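**Brikley Center Merchants Group Questions Owner's Plan for 600 New Parking Spaces**

June 25, 2020

The tenants' group at Brikley Center today asked the owner of the shopping center, Drametti Properties, to put its redevelopment plan on hold until it can show who the plan is meant to serve.

Drametti says it will tear down the east wing, add 600 parking spaces and bring in a "destination anchor." It has not named the anchor. It first promised a name in January, and tenants have heard nothing since beyond a statement that talks are "very advanced." The group would like to know what that means, and whether anything has been signed.

"We've been told to be excited," said Jolene Katene, who chairs the group and runs a shoe repair and key shop in the east wing. "I'd settle for a lease with a name on it. You don't knock down a wing full of paying stores on the strength of talks."

The east wing holds 12 stores, all of them open for business. Under the plan, those tenants would be offered space elsewhere in the center "where available and at prevailing rates." The plan does not say how much space will be available, or what the rates will be. Two tenants who asked in writing were sent a copy of the same brochure they had asked about.

The brochure leans heavily on a traffic study by Pandey Associates, which forecasts that visits will rise 20 percent once the work is done. The study counted cars on the road outside the center. It did not count how many of them turned in. It was also finished before stores were closed this spring, and Drametti has not said if it will be done again.

"A car going past at 45 miles an hour isn't a customer," said Huia Mudgway, owner of the fabric store next to the former bank. "I can see the lot from my register. It wasn't full on the Saturday before Christmas. Where is the demand for more spaces coming from?"

Tenants were also told that common area charges will not go up "as a direct result" of the project. The group has asked Drametti to drop the word "direct." As of this morning it had not agreed to. 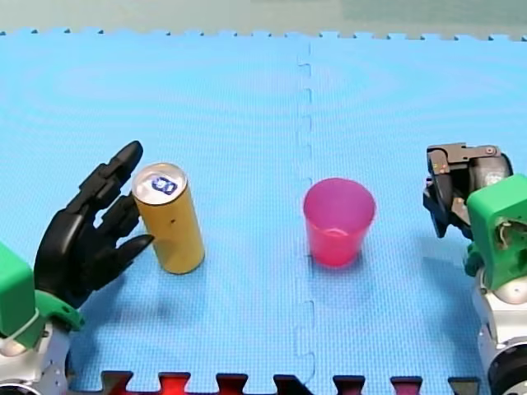

The group is not against change at the center. The roof over the west entrance leaks, the sign on the highway side has been dark for months, and several members have asked for smaller storefronts that a new business could afford. None of that appears in the plan. Repairs to the west entrance are listed under "future phases," with no date and no budget.

The group is asking Drametti for four things:

- the name of the anchor, or a plain statement that there isn't one
- a new traffic study that counts people coming through the doors
- written relocation terms for every east wing tenant, including rent
- at least 6 months' notice before any store has to close

Nour Awwad, leasing manager for Drametti, told tenants by email that the company "values its retail partners" and will hold an information session later this summer. No time or place was given. The group has offered to host it.

**Contact:** Tegan Tamihana, Brikley Center Merchants Group, at the center office, lower level, next to Welow Optical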